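Ledent Flestero Fabric Shaver: Review

March 22, 2022
By Hendrik Van Loon

The Flestero is the mid-size fabric shaver in Ledent's current line. It replaces the older Vanix, which I used until the foil cracked near the mounting ring. The new model keeps the same basic layout: a three-blade rotor behind a perforated foil, a height ring, and a clear lint bin that pulls off the back. It charges over USB-C and has 2 speeds.

The motor is the main improvement. On the Vanix, pressing into a thick sweater slowed the rotor enough to hear. The Flestero holds its speed under the same pressure, and the low setting is now slow enough to be useful on thin fabric. Noise is lower on both settings, with a faint whine on high that I stopped hearing after a few garments.

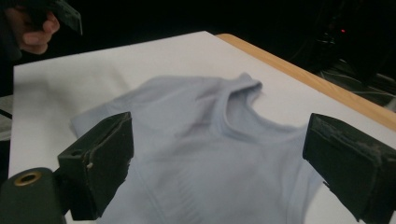

Foil clearance matters more than power on light fabric. The height ring has 7 positions, and the lowest brings the foil close enough to catch a raised thread. Wool coats and upholstery tolerate this. Soft, stretchy knits do not, and a sleeveless shirt like the pale blue one is a fair case for a higher setting: the folded-over band at the neckline is thicker than the body, and any ridge or rumple lifts the fabric toward the blades. I smooth the piece flat, start at position 5, and work down one step at a time. Edges and seams get the low speed or are left alone.

On heavier items the shaver is quick. A wool cardigan with bad pilling under the sleeves took 13 minutes, including two stops to empty the bin. The bin is too small. Once it is half full, lint packs against the rotor housing and cutting drops off before the motor gives any sign of strain. Ledent should have fixed this from the Vanix and did not.

Cleaning is simple. The foil unscrews a quarter turn and the rotor lifts straight out. The supplied brush sheds bristles — an old toothbrush works better. Vanix blades do not fit the new shaft.

Battery life is adequate for a drawer of sweaters. The charge light shows only red or green, so there is no warning before it stops.

I would buy it over the Vanix for the motor and the low speed. Owners of a working Vanix who shave mostly coats can wait.

Related reviews
Latuheru Handheld Steamer
Ledent Vanix: Long-Term Notes
Latuheru Folding Drying Rack
Sweater Combs Compared

Contact | Copyright 2022 | Back to top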